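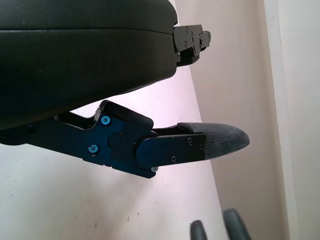
The gripper seen from its own wrist camera, Felbridge laboratory.

Report the failures with the successes

It has become usual in our field to present a manipulation result as a single percentage. A method is trained, a set of trials is run, and the share that succeeded is placed in the abstract. The Hindosa group at Felbridge has followed this practice for years, and I now believe that we should stop.

Our most recent study makes the case better than I can in general terms. We collected 794 demonstrations through the wrist camera and kept 772 of them for training. The remainder were set aside by the operators as poor. In the first draft of our report those recordings received one sentence. When Everaldo Guerra reviewed the draft, he asked what "poor" meant, and we could not give him a consistent answer. Some operators had rejected slow grasps. Others had rejected any recording in which the fingertip touched an object twice.

The matter is a serious one. A policy learns from what it is shown, and a demonstration in which the hand misses, withdraws and tries again contains information that a clean one does not. By removing such recordings we may well have removed the only examples of recovery. In our evaluation of 24 trials, six ended in failure, and in most of those the arm closed on nothing and then carried on as though it held the object.

I do not claim that the discarded recordings would have prevented this. We have yet to train on them, and the evaluation is too small to settle the question. My argument is that a reader of the draft would have had no means of asking it.

Colleagues at Bowen have objected that full reporting takes time - perhaps a week for each study - and that reviewers seldom request it. Both points are fair. The wear on a fingertip pad or a change of operator can also affect a trial, and no laboratory can record everything. Even so, a written rule for rejection, agreed before collection begins, costs very little. The joint project with Tevville will adopt one from June, and the rejected recordings will be released with the rest.

Contact: Hindosa Research Office, Felbridge | Copyright Hindosa. All rights reserved. | Back to top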